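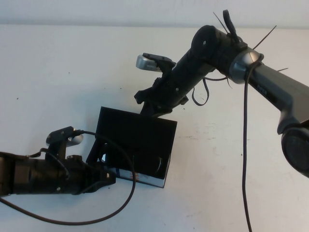
Two arms, one black box, Monday open bench.

About Tarar

We are a small robotics workshop that teaches pairs of arms to share a job. Fumiko Arai and Munther Aoun started Tarar in a unit behind a tile showroom, and the tile showroom still gets more walk-ins.

Most of our customers pack, sort or unpack things. They come to us with an object that takes two hands, and we spend a few months finding out why it takes two hands. Boxes are a favorite. A person holds one without thinking, while a pair of grippers has to come to an agreement about it first.

On Mondays at 2 p.m. we open the bench to visitors. Irja Mustonen runs the demonstration and will stop it whenever you ask, or whenever she feels like it. There is no music and no curtain. You stand by a white table and watch the arms work, slowly, and then you tell us what you would have done. We write it down. Our notebook now holds 3,138 suggestions, and 400 of them say "faster."

School groups are welcome in August, and Fouad Mansour handles those — he has the patience and the spare zip ties. If you'd like to bring your own object, send Bernadette Le Goff a note with its size and weight. She has turned down a wedding cake and one live hen.

Visits are free and last an hour. Parking is shared with the tile people, so please be nice to them.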